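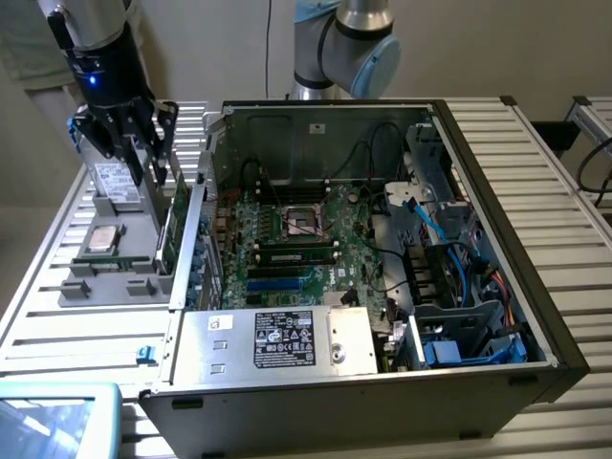 Taking apart old office desktops is my hobby now, apparently. Other people my age have sourdough. The tower gets laid on its side, the panel comes off, and you meet whatever the last owner was breathing. Everything gets done in the same order: drives, memory, processor, then the long argument with the cables. The processor goes in the square recess of the gray parts tray, so it has a home while the socket on the Dell board sits open with its lever and frame looking indignant.

I buy these from Alwood Surplus, out on the Mastdale road. They sell by the pallet and price by mood. My last receipt says 12/8/24 and "misc. computer," which covers a lot of ground.

Things I have learned about drive carriers: they are all the same size, except the ones you need.

Before anybody asks, yes, I take the drives out first. A drive is the only part of an office computer with an opinion about the people who worked there. I wipe them. I do not look. I looked once and it was 194 versions of the same parking memo.

The SATA cables on some of these are a very pretty light blue. Someone in a meeting picked that. I think about that person with real affection, because the power wires are still red, yellow and black and look like they were dropped in from a height.

A word on latches. Blue plastic means "touch here." It's the kindest thing the manufacturer did for us, and I still spent an evening last March prying at a cage with a butter knife while the blue latch sat in the corner minding its own business.

Processor etiquette: lever up, frame up, lift straight. No wiggling. I know you want to wiggle.

Then you clean off the old thermal paste, which on a machine this age has the texture of a cough drop found in a coat.

My sister-in-law asked what they're for when I'm done. Two went to the Alcaraz Street library annex, where they run the catalog and a very slow game of solitaire. One is in my garage playing the radio. The rest are "in progress," a phrase I learned from contractors.

Power supplies I leave shut. I read the label, I admire the tiny certification symbols, I move along. If it's bad, it goes to the recycler in one piece and so do I.

The Trollent forum says I should be labeling my screws. The Trollent forum is correct. I have a muffin tin of screws going back to what feels like 1967 and I will be buried with it.

Next up is putting one back together. I have a cup of thermal paste swabs, a clear evening and one screw more than I started with — so that's going well.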